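Work and Automation, Unit 5
Handout: the packing bench at Gorkley

Reading: Wasilewska report, section on job content.

Gorkley brought two-armed robots to its packing benches in February. Cup handling was the first task moved over. Before that, one packer stacked, checked and boxed. 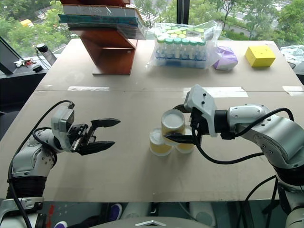 The bench job is now split. The robot stacks. The packer sets out stock, clears stops and signs the shift log. Pay grade did not change, but the training did: 5 hours on stops and restarts. Of the 76 packers on site, most now cover more than one bench.

Terms to know: task shift, monitoring load, deskilling.

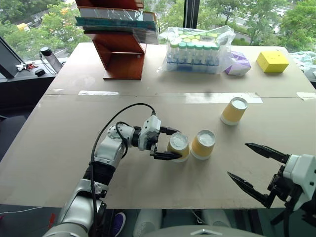

Bronisława Baran disagreed with the word "deskilling." She said she makes more decisions in a shift than she used to, and that what she misses is talking to the person at the next bench.

For next class: list two tasks in a job you have held that could be split this way.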